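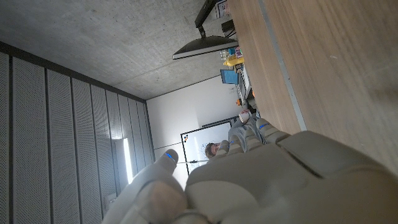
Rellance gripper trial, progress report to the Surwood fund
9 April 2024

Hi Vasylyna,

You asked for a plain-words update on where your money has gone since January, so here goes. Short version: we've got the fingered hand running on the arm, the old two-jaw gripper is still ahead on speed, and I've changed my mind about the wrist camera (sorry, I know I was rude about it in the proposal).

We ran 263 grasps with each gripper, same objects, same bench, same controller settings. The two-jaw one held on 98 per cent of the time with boxes and bottles, and I can't really fault it there. Give it a soft pouch or a mug by the handle, though, and it gets clumsy fast. The hand is slower to close but much kinder to awkward shapes, and Danylo has even got it picking up a felt pen without flinging it across the room!

The wrist camera was the surprise. I'd argued for a fixed one over the table, but once the hand reaches in, it blocks most of what the overhead view can see. At the wrist we get the fingers in every shot, at whatever odd angle the arm happens to be in, and the finger tracking copes with that nicely. What it doesn't cope with is glare. Bright lights on a pale wall behind pale grey fingers gave us some terrible readings – Danylo is trying a shorter exposure and a darker sleeve for the fingertips.

Controllers: we tried the Brennan unit and the one we already had. The Brennan is smoother, no argument, but it dropped its connection 3 times in one afternoon and each restart cost us 20 minutes. I've asked their support people for newer firmware and am still waiting.

Spending is on track apart from cables, which I badly underestimated. Wrist wiring wears out quicker than I'd planned for, so I'd like to move a bit over from travel if you're happy with that.

Next up is the Erncombe visit, where we'll run the same tests on their arm. I'll send the grasp logs once Danylo has tidied the column names.

Cheers, and ring me if any of this needs a longer answer.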